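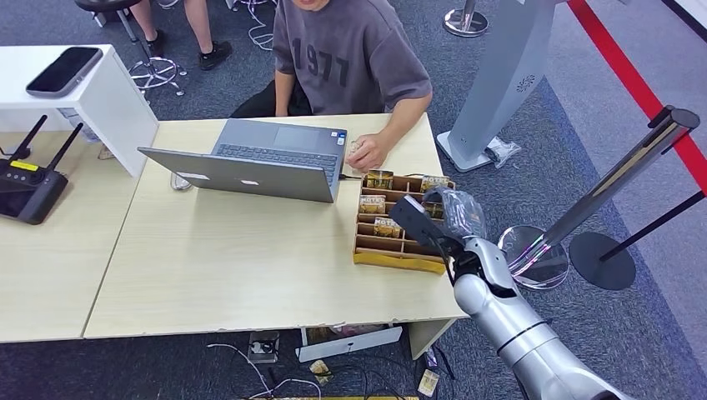 I have been trying to pray through the Psalms this summer, one a day, and I am stuck on the thirteenth. "How long, O Lord?" it asks, four times in two verses, and then by verse six David is singing. Six verses! I have taken longer than that to forgive a parking ticket. My own prayers tend to come sorted, like one of those cardboard trays with the little partitions: health in this square, money in that one, my brother in the corner where I don't have to look at him too often. David seems to have dumped the whole tray on the floor.

I brought this up at our Sunday evening group. Živko Omerović, who has been reading the Bible for longer than I have been reading anything, asked how I knew the six verses happened on the same day. I said they were on the same page. He looked at me with great patience and went back to his coffee.

I've thought about it all week. I always pictured David sitting down glum and getting up cheerful, the way people do in devotionals (the ones with a sunrise on the cover). But there could be a month between verse four and verse five. There could be ten years. The Psalm doesn't say God answered. It doesn't say the enemy went home. It says "But I trusted," and I'd like to know what that "but" cost him.

My own "how long" is 59 weeks old. I won't go into it, except to say that it involves a family member, a silence, and a phone I have stopped carrying from room to room. Mostly stopped. I took it into the garage on Tuesday, but I was expecting a call from the dentist.

What I used to do with a wait like that was tidy it up before God saw it. I'd put in some thanksgiving first, so as not to seem rude, then slide the request in sideways, then tell Him I'd understand if He was busy. I once apologized to the Almighty for repeating myself. I had been a Christian for 2 decades at that point and had presumably read about the persistent widow.

So in July I'm staying on Psalm 13. The schedule can go on without me. Some mornings I get as far as verse two and stop there, and I've decided to let that count as praying. Yesterday I read verse six out loud to see how it felt. It felt like wearing my father's coat, too long in the arms, but I kept it on until breakfast.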